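3.2 Fabric, folds and glare
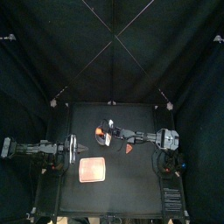
Cloth is a wonderful material to study because it never hangs the same way twice, and the wall coverings around a small workbench turned out to be a richer subject than we had hoped. We compared two dark fabrics, Jara and Cekar, over a trial that began in January. Each was hung on three sides of a square table and left to settle for 23 days before we recorded anything. Henríquez's earlier notes on stage drapery suggested that loosely hung cloth scatters light better than cloth pulled tight — and our readings agree with her beautifully!

Figure 4. Black cloth on the back and side walls, with a black tabletop. Faint highlights follow the creases of the folds.

Of the 300 readings taken, over 70 per cent of the brightest came from creases, with the flat areas staying pleasingly even in tone. Jara held deeper folds and gave the narrower highlights. Cekar relaxed sooner, and its wrinkles were shallow enough that colour judgements made against it hardly shifted. We were delighted by how little ironing mattered. Fold depth is taken up again in Section 3.3, where the same cloths are rehung with extra width at the corners.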